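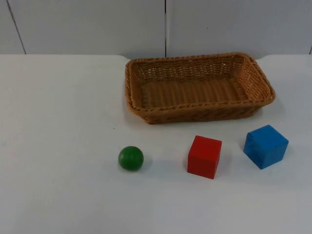
Basket task, fixed camera, toys out and basket empty.

From: Krystyna Czarnecka
To: plorometti-data
Subject: Re: Start layouts for the basket task
Time: 4:40 pm

Bartosz,

Replies inline.

> On the November batch, Bartosz Wróbel wrote:
>
> I went through the 3,894 episodes in the Terkport store. 131 of them
> have a first image where the arm is already over the table, so the
> start layout can't be read from it. Do we drop them or trim them?

Trim. Take the first image after the arm leaves the view and write its index to start_idx. If the arm never leaves before the first grasp, drop the episode and put the ID in the reject list with code 5. Please don't reuse code 4, the Flosturham loader still reads that as a camera fault.

The attached still is what I want a start image to look like. Green ball, red cube and blue cube are all in front of the basket, nothing touches anything else, and the basket floor is visible. Each object can be labeled without guessing.

> Second, the left side of the table. Most layouts I sampled leave it
> empty, as in the still. Is that on purpose?

No. The layout sheet allows the full table, but operators tend to set the toys down close to the basket. A policy trained on this will probably learn a short reach and not much else. For the next 100 episodes, use the positions printed by the Zieliński script and do not adjust them by hand, even when two toys land close together. Contact between toys is allowed in that set — tag it contact=1.

Left-to-right order should vary too. The script shuffles it, the old sheet did not.

> Third, should the basket move?

Not yet. Keep it where it is until we have a baseline, then we shift it in a separate set. If both change at once I can't tell which one caused a drop in success rate.

> Last, the instruction text. Some say "block", some say "cube".

Leave both. Do fix the ones that name a color and get it wrong. Check those against the start image and not against the operator log, which was sometimes filled in at the end of a session.

One item from my side: the shadow beside the basket is being picked up by the segmentation pass as part of the basket. The mask comes out too wide on the right. Raising the threshold fixed it on the few I tried, but it also ate into the rim. If you have a better setting, post it to the list before the next export.

Krystyna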